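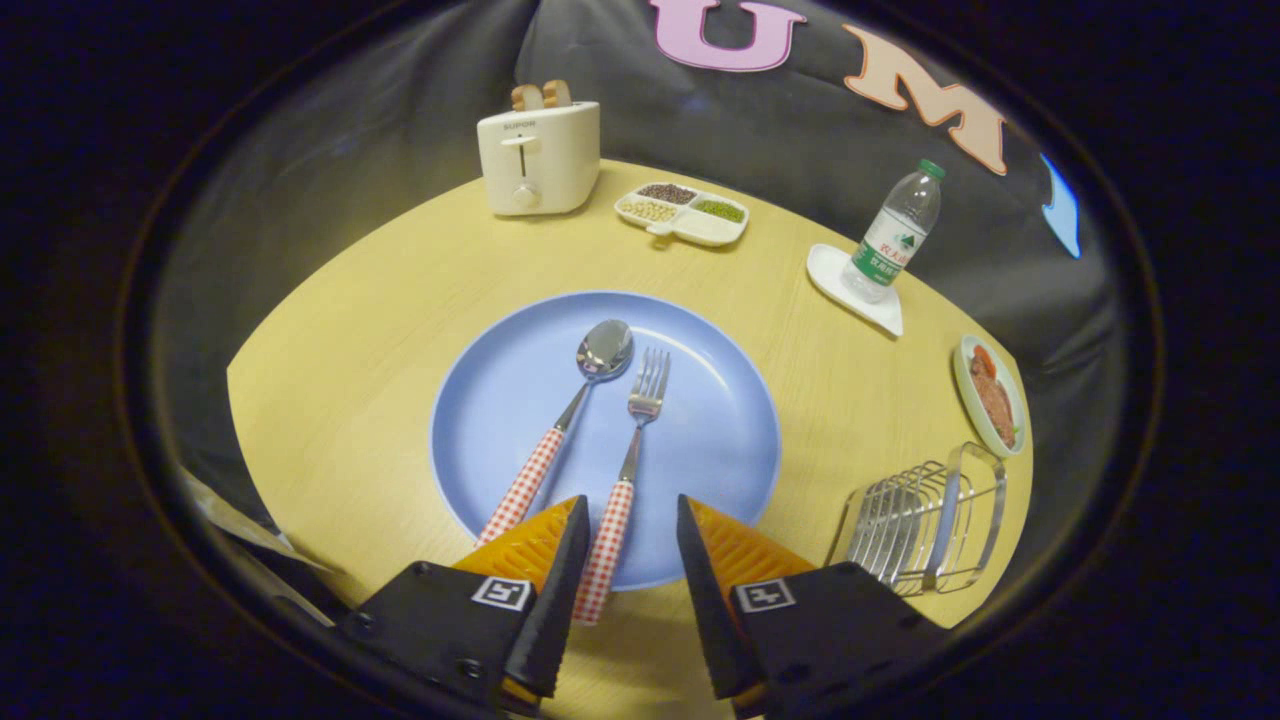

勺子和叉子应该放在盘子旁边，还是可以放在盘子里面，这个问题我想了两个晚上，现在才回信，请大家原谅。我的意见是：孩子第一次学摆早餐桌的时候，可以先放在盘子里面。餐巾、杯子、左右的规矩，这些都可以以后再教。开始的时候，一个孩子只要知道“这一份是我的”，就已经很好。我在桌子上试的那一份也是这样摆的：浅蓝色的大圆盘，里面是红白格子柄的勺子和叉子，勺子在左，叉子在右，头都朝着同一个方向。叉子的柄伸出盘子的边，一直到桌面上。我觉得这一点很有用，孩子的手不需要伸到盘子中间去，从外面就可以拿到柄。

Asfaw 在前一封信里问了好几件事。我把他的信留在下面，一段一段地回答。我的中文是长大以后才学的，如果有的句子看起来奇怪，请你们直接告诉我，我不会不高兴。

Asfaw 于 1/26/23 写道：

> 各位好，
>
> 我们在 Clardale 的小组下个月想开始做“早餐桌”这个活动。以前我们只做过叠毛巾和擦桌子，没有做过跟吃饭有关系的内容。我读了大家以前的信，有几个地方还是不明白。
>
> 第一，餐具。我手里有一套 Rudness 的儿童餐具，也有家里拿来的普通餐具。哪一种比较合适？勺子和叉子一定要按照大人的规矩摆吗？
>
> 第二，分格的盘子。有人说里面放豆子，有人说放切好的水果。我想知道豆子怎么选，要不要把所有的格子都装满。
>
> 第三，面包。桌上是不是一定要有烤面包？我们那里有家长担心烫手。
>
> 第四，水。我打算放一个水壶，让孩子自己倒。不过地毯是新的，管房子的人已经提醒过我一次。
>
> 第五，收拾。我最怕的是这个。上一次叠毛巾，最后是我一个人叠的。
>
> 小组里有7个孩子，最小的那一个什么都要放进嘴里。
>
> 谢谢大家。
>
> Asfaw

先说餐具。

Rudness 那一套我没有用过，所以我不评论它。我只说我怎么选。我会把勺子和叉子拿在自己的手里，闭上眼睛，看看能不能分清楚哪一边是头，哪一边是柄。如果柄很滑，或者柄跟头一样细，我就不选。有颜色或者有花纹的柄比较好教，因为我可以说“请拿格子的那一边”，孩子马上就明白。如果全部是一样的金属，我就要说“请拿后面的那一边”，可是对孩子来说，什么是后面呢？我在 Cernatside 的时候为了这一句话解释了很久，后来换了餐具，话就短了。

还有，勺子和叉子最好是同一套。以前我把不同花纹的放在一起，孩子们开始交换，人人都想要有小熊的那一把。那天我们没有学摆桌子，我们学了谈判。

至于大人的规矩，我也查过书。有的书说叉子在左边，刀和勺子在右边；可是很多人家里吃早饭只用筷子和一把勺子，也吃得很好。所以我对家长是这样解释的：我们先教“一个人一份，东西要齐”，然后教“放在哪里”。如果家长希望从第一天就按照书上的规矩，也可以，那么请先在一张纸上画好盘子、勺子和叉子的轮廓，让孩子把东西放到轮廓上面。纸要用胶带固定在桌面上，四个角都要贴。我第一次只贴了两个角，纸一直在跑。

轮廓纸用过几次以后就应该拿走。我看见过有的小组用了整整一个学期，孩子只会看纸，纸没有了就站着等。我的办法是先拿走勺子的轮廓，过几次再拿走叉子的，最后拿走盘子的。

盘子的颜色，有一位朋友去年12月在这个邮件列表里写过，说应该跟桌子的颜色不一样。我同意。浅色的木头桌面上放白盘子，远一点就看不清楚边在哪里。换成蓝色的，孩子放东西的时候比较少放到边上去。盘子要平，中间不要太深，不然勺子会滑下去，发出很大的声音，然后所有的孩子都要试一试这个声音。

再说分格的盘子。

我用的是白色的、有四个格子的那一种，前面有一个小柄。有柄的好处是孩子可以端着走；可是如果孩子只拿着柄，另外一边就会低下去，豆子就在地上了。所以请教他们用两只手，一只手拿柄，另外一只手托着底。这个动作要先用空盘子练习，练习好了再放豆子。

豆子我只选颜色差别很大的。深红褐色的豆子和绿豆放在一起，孩子一看就知道不一样。第三种可以是浅颜色的种子，小一点没关系，但是请留给大一点的孩子。不要选黑豆和深色的红豆，光线不好的时候，我自己也分错过。也不要选太圆的豆子，它们会滚。

Asfaw 问要不要把所有的格子都装满。我建议留一个空的格子。孩子从别的格子里把豆子拿出来，需要一个地方放；如果四个格子都满了，他就会放在桌子上，或者放在面包旁边。有一个空的格子，我的话也可以很简单：“请放到这里。”大孩子还可以在空格子里做混合，然后再分开，这样一个盘子可以做很久。

每一格只要盖住底就够了。我知道装得满满的比较好看，可是很难用。小手拿勺子进去，勺子一抬，豆子就飞了。

关于最小的那个孩子，我要认真地说几句。什么都放进嘴里的孩子，请不要给他豆子，有大人坐在旁边也不要给。豆子又小又硬，很容易卡住；生的红色豆子吃下去也会肚子不舒服。他可以摆盘子，可以发勺子，可以当“送面包的人”。我们这里有一个这样的孩子，他发勺子发得非常认真，一个一个地放，放完以后还回来检查。豆子的那一部分开始以前，另外一位大人带他去看书。活动完了以后，我跪在地上把桌子下面看一遍，再让他进来。

水果呢，我试过苹果块和香蕉。香蕉请不要试。

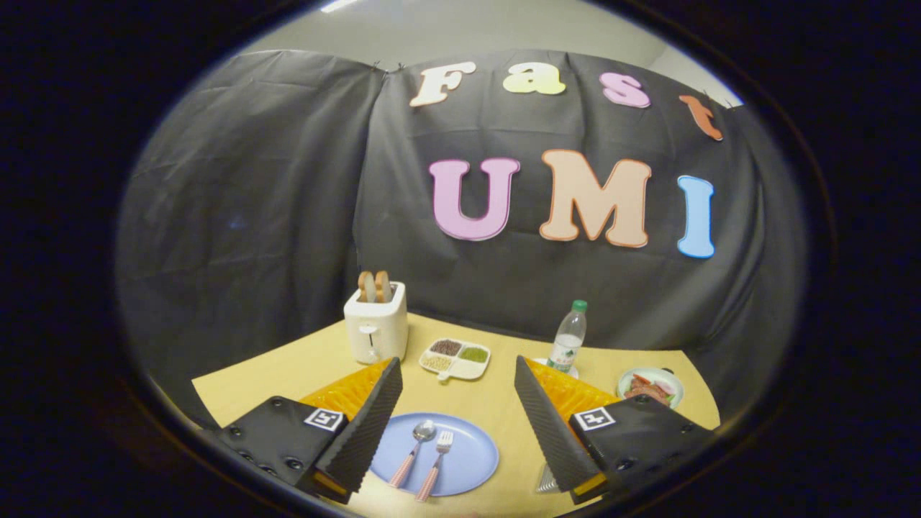 豆子用完以后怎样保存？

每一种豆子单独放进一个有盖子的罐子，罐子外面写上名字和装进去的日期，放在干燥的柜子里，要高过孩子的手。掉在地上的豆子单独放一个袋子，不要再倒回罐子里。如果发现有小虫，或者有潮湿的味道，就全部扔掉，把罐子洗干净，完全干了再装新的。活动用过的豆子不要再拿去煮。

面包的事情。

我觉得桌上有面包是好的，但是不一定要热的。早餐桌上如果有一个小烤面包机，两片面包从上面露出来，孩子就知道这是早上，不需要我再解释。可是家长担心烫手，这个担心是对的。请你们按照自己的情况决定：如果用真的机器，插头只有大人可以碰，机器放在桌子的后面，孩子坐在前面，面包凉了再让孩子拿；如果你们没有足够的大人，就用玩具的，或者只把凉的面包片放在盘子里。我自己在活动的时间里从来不通电。摆桌子和加热是两件事，我不想在同一个早上教两件事。

位置也有一点讲究。我喜欢把烤面包机放在左边靠后的地方，分格的盘子在它的右边，每个人的大盘子在中间靠前。这样前面的地方就留给孩子的手。以前我把高的东西放在前面，坐在对面的孩子看不见豆子，就站起来，站起来以后就爬到椅子上去了。

拿面包，我让孩子用手指拿两个边，不要捏中间。有一个女孩子问我为什么，我说中间是给嘴巴的。她很满意，后来她对每一个人都这样说，也对她的爷爷说。

如果小组里有不能吃小麦的孩子，请先问家长，也请记得面包屑会掉在别的东西里面。我会换成米饼，所有的人都换，这样没有人觉得自己特别。

水的事情。

Asfaw，请先不要用水壶。水壶对有的孩子太重，而且没有盖子。我现在用一个带盖子的透明塑料水瓶，下面放一个白色的小碟子。透明的好处是孩子看得见水在哪里，也看得见还有多少。小碟子的好处更大：它告诉孩子瓶子应该放回什么地方。以前没有碟子，瓶子每次都在不同的位置，有一次在桌子的边上，后来就在地上。

教倒水的时候，我用这样的顺序：先把杯子放好，一只手扶着杯子；然后请大人把盖子拧松；孩子自己把盖子拿下来，放在碟子里；倒到杯子上画的线为止；盖上盖子；瓶子回到碟子上。我在杯子外面贴了一小条胶带当作线。第一次练习的时候，瓶子里的水请少放一点，一个瓶子里的水如果全部倒出来，一块布要能吸得完。这样你就不会紧张，孩子也看得出来你不紧张。

新的地毯，我的建议很简单，换一个房间，或者把地毯卷起来。塑料布我也试过，孩子走在上面会滑，还有声音。

收拾的事情，我写得长一点，因为我也曾经一个人收拾了很多次。

我犯的错误是这样的：活动结束了，我说“好，现在我们收拾吧”，这个时候孩子们已经在想穿鞋子的事情了。所以现在我把收拾放在活动里面，不放在活动后面。吃完或者玩完以后，还没有站起来的时候，我就拿出一个托盘，从我的左边开始传。每个孩子把自己的勺子和叉子放进去，头朝一个方向。托盘传完一圈回到我这里，然后传第二次，收盘子。盘子叠起来的时候我说“请轻轻地”，声音自己也要轻。

豆子最后收。大孩子把每一种豆子倒回自己的罐子，罐子口要放一个漏斗，纸卷的也可以。分错的豆子不用挑得很干净，下一次挑也是练习。擦桌子的布要湿一点，但是不滴水，从远的地方往自己这里擦，面包屑用另外一只手接着。这个动作 Asfaw 的小组已经会了，所以我想你们比我那时候容易得多。

整个收拾我给5分钟。如果时间到了还没有收完，我就说谢谢，剩下的我自己做，不批评。过了一些日子，他们自己会快起来。有的孩子会要求当传托盘的人，请写一张名单，不然会有眼泪。

我把准备的东西也写下来，你们可以照着改：

每人一个平的圆盘子，颜色跟桌面不同
每人一把勺子、一把叉子，同一套
每人一个杯子，外面有一条线
一个分格的盘子，留一个空格
颜色不同的干豆子或者种子，放在有盖子的罐子里
面包片，或者米饼
带盖子的水瓶和放瓶子的小碟子
收餐具的托盘
擦桌子的布，擦地的布，两块不要混用
漏斗

还有人在列表里问过，一张桌子坐多少个孩子最好。我试过让13个孩子围着同一张长桌子，我不再这样做了。坐在两头的孩子拿不到水，我从早到晚都在走路。如果 Asfaw 那里的7个孩子要一起做，我想可以分成前后两次，一次摆桌子，一次收桌子，然后交换。没有轮到的孩子可以画菜单。画的菜单请留着，我们贴在门上，家长来接孩子的时候很喜欢看，虽然上面经常只有香肠。

时间的安排，我的经验是早一点比较好。下午做早餐桌，有的孩子会一直问“可是现在是下午”，他说得对，我没有办法反对。

最后我也有一个问题想请教大家。洗餐具的时候，带花纹的柄怎样洗才不会褪颜色？我现在用温水和软的海绵，洗完马上擦干，不泡在水里，也不放进洗碗机。可是柄和金属连接的地方总是有一点水留在里面，放在抽屉里过一夜，第二天拿出来还有水滴。我把它们头朝下立在杯子里，好了一些，但是还没有完全解决。如果谁有更好的办法，请写给列表，不要只写给我，我想别的人也需要。

另外，Asfaw，如果你们开始了，请告诉我们空的格子有没有用。我只在自己的小组里试过，不敢说在 Clardale 也一样。轮廓纸我有一份画好的，盘子、勺子、叉子都有，是按照我的盘子的大小画的，你们的盘子如果比较小，要自己重新画。需要的话请回信，我寄给你。

祝大家身体健康，工作顺利。

Erhan Işık
Cernatside

又及：写完以后我又读了一遍，发现没有说餐巾。我用布的，不用纸的，纸的会被撕成很小的小块，然后也放到空格子里。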